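Fiserus Library Systems, Customer Support
Ticket 1174: Reservation notices not reaching borrowers at Tatdale Library
Opened: Wednesday, December 21, 2022
Reported by: Eduardo Matos, Tatdale Library
Assigned to: Conceição Mota
Status: Closed

Report from customer
Borrowers have stopped receiving the email that tells them a reserved title is ready for collection. Overdue reminders are still being delivered. Staff at the Carrilho branch report the same fault. The shelf list shows 655 reservations marked as ready, and many of these have passed their collection date.

First response
The mail server log was checked and no rejected messages were found. The notices are being created but remain in the queue with the status "held". The customer was asked to leave the queue untouched and to suspend the automatic cancellation of uncollected reservations.

Findings
The reservation notice template had been edited at the Edwood branch to include new opening hours. The edited version was saved without a sender address. Overdue reminders use a separate template and were not affected. A second fault was found in 16 records for titles in Chinese, where the title field had been saved in an older character format. These notices would have been held even with a correct sender address.

Action taken
1. Sender address restored to the reservation template.
2. The 16 title fields converted and saved again.
3. Three test notices sent to staff accounts and received.
4. Held notices released in batches, with collection dates extended by one week.

Customer reply
Mr Matos confirmed that notices are being received at all branches. He asked whether the system could refuse to save a template that has no sender address. This has been passed to the development team and is planned for the June release. Until then, editing rights for templates should be limited to system supervisors.

The ticket may be reopened by replying to the closing email. Please quote the ticket number in the subject line.

Comments (2)

edwood_desk: We had the same fault after changing our hours. Restoring the sender address cleared it.

P. at Carrilho: Will the extended dates show in the borrower's online account, or only at the desk?

This site uses cookies to keep you signed in. Accept | Manage settings

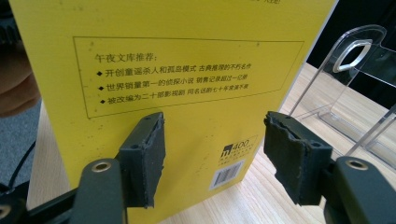
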